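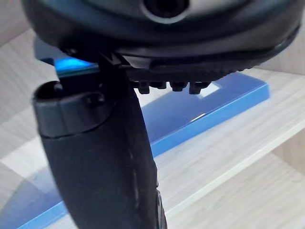
Aseck plastic organizer kit, blue: my review

Posted 3/30/20

I bought this kit from the Nalbridge online store for 43 dollars. I wanted the gray color, but only blue was in stock, and now I am glad for it. The blue is strong, and the edges have a nice gloss when the light falls on them.

The parts come flat and you must join them by yourself. The instruction sheet is small and the drawings are hard to read. I needed almost two hours for the first evening, and one corner I put together the wrong way.

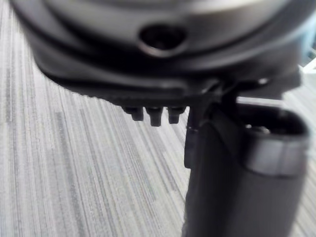 After this mistake I worked more slowly, and the rest went well. The joints are tight. In the beginning they need quite a lot of force, so please be careful with your fingers.

I had before an organizer from Erkov. It was cheaper, but it bent already in July under the weight of my papers. The Aseck feels more stiff to me. I would like a better sheet and a few spare clips in the bag.

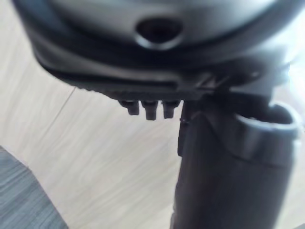

Close view, pale background.

My rating is four stars. For a small desk I recommend it.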